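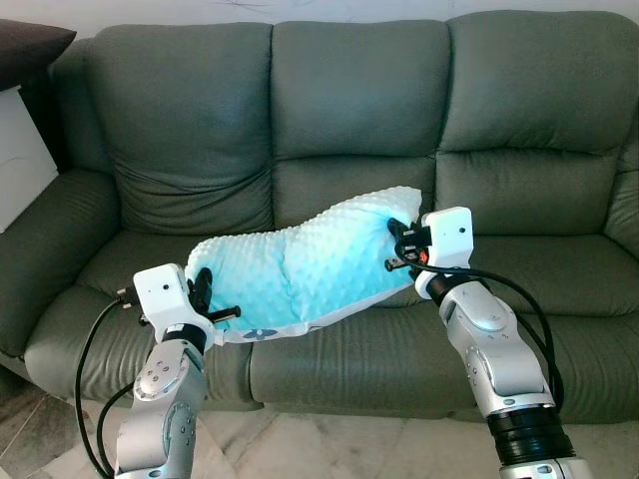

1 min read

Larnard Makers' Circle - minutes, 2/7/25

Conall Duggan welcomed everyone warmly and thanked those who had carried the sanding tables in.

Dolls' house: the roof is on at last and looks lovely, although the hinges took three evenings instead of one. Conall will give the shutters a second coat of the Wudora paint (the cream - we did go back and forth on this!).

Puppet theatre: curtains agreed in red cotton. Juvel hooks to be tried first, as we have 11 left over.

Both pieces to be finished by December.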